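Why Does Cloth Wrinkle?

By Elínborg Bech
Print this page | E-mail this to a friend

Pull a T-shirt out of the bottom of a drawer and it will be covered in lines. Put a dinner plate in the same drawer and it comes out looking the same as before. Cloth can bend in a way that plates can't, and it can also stay bent.

Most cloth is made of threads. In woven cloth, one set of threads runs up and down and another set runs across, going over and under. Each thread is a bundle of even thinner hairs called fibers. A cotton sheet might have over 100 threads in one inch.

When you bunch cloth up, the fibers bend. Some of them slide a little and get stuck in a new place. That bent place is a crease. Wool fibers are springy and go back by themselves. Cotton fibers are not very springy, so cotton keeps its creases longer.
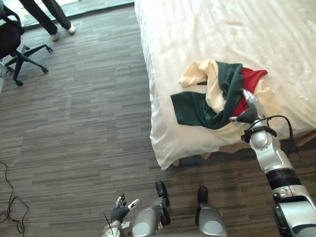 A bed is a good place to fold big things. It is wide and flat, and the cloth can't slip off it as easily as it slips off your knees. Try this with a towel or a small blanket:

Find two corners and hold one in each hand.
Lay the cloth down and pull it out flat.
Smooth it with your palm, starting in the middle.
Bring one edge over to meet the other.
Press along the fold and do it again.

A fold is a crease too, but you choose where it goes. One neat fold shows less than a lot of small crooked ones.

Heat and water help take creases out. Water lets cotton fibers move again, and a hot iron presses them flat. Ask a grown-up to do the ironing.

Print this page | E-mail this to a friend

Comments (3)

Clidora: My class tried the towel one. Mine came out crooked but my friend's was OK.

Balside: What about socks? They never look wrinkled.

Ovano: @Balside socks are knitted so they stretch. I think that's why.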